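Removing old wax buildup from a painted serving tray
Posted Sat 29 November by Pallavi Kushwaha 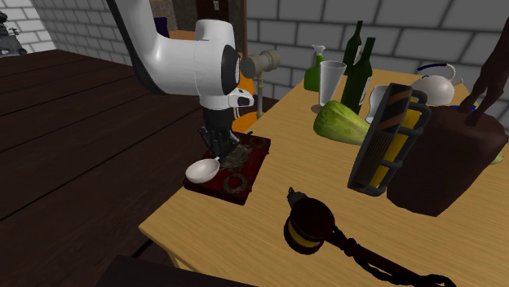
Red tray with the worn pattern in the middle

I have a decorative tray that came to me from my aunt's house in Zavisbridge. It has a deep red border and a darker panel in the center with a brown and gold pattern. Somebody waxed it for years and never took the old wax off, so the surface feels tacky when the room gets warm and dust sticks to it. I want to get the wax off without taking the pattern with it. I don't know if the pattern is painted by hand or a transfer. It was last waxed in June. So far I have only wiped it with a damp cloth, and that did nothing. Is mineral spirits safe on this, or should I start with something milder? I don't need it to look new. I would like to be able to put cups on it.

Narendra Nautiyal
Mineral spirits is what most people use for wax and it usually leaves cured oil paint and old varnish alone. Usually is the important word. Test it first on the underside, or on the outside edge of the border if the underside is bare. Put a little on a cotton swab, roll it over a spot the size of a pea, and look at the swab. Yellow or gray is wax and dirt. Red or gold means stop.

If the test is clean, work on a small patch at a time with a soft white cloth. Wipe, turn the cloth, wipe again. Don't scrub and don't let it puddle. Stay off the worn parts of the center until last, and go over those with swabs only. Open a window, wear gloves, and lay the used cloths out flat outdoors to dry before you throw them away. I did a tray 19 inches long last winter and it took 2 evenings, mostly waiting.

Gold is the part I would worry about. Bronze powder paint can sit on top of the varnish with very little holding it down.

Devendra Bhardwaj
just use furniture polish, my mother did every week and hers is fine

Daithí Corrigan
Please don't put more polish on it. A lot of them have silicone or oil in them and it makes any later repair harder.

I agree with the swab test above. Before the solvent, though, I'd try a few drops of plain dish soap in lukewarm water on a barely damp cloth, in case part of the stickiness is kitchen grease. Dry it right away. If it is still tacky the next day, go to mineral spirits. Skip anything with ammonia or alcohol in it, and skip the magic sponge things, they are fine sandpaper.

For cups, get a piece of glass or clear acrylic cut to fit the inner panel, with small felt dots under the corners. A new coat of varnish over leftover wax won't stick, and you'd be back here asking how to get that off.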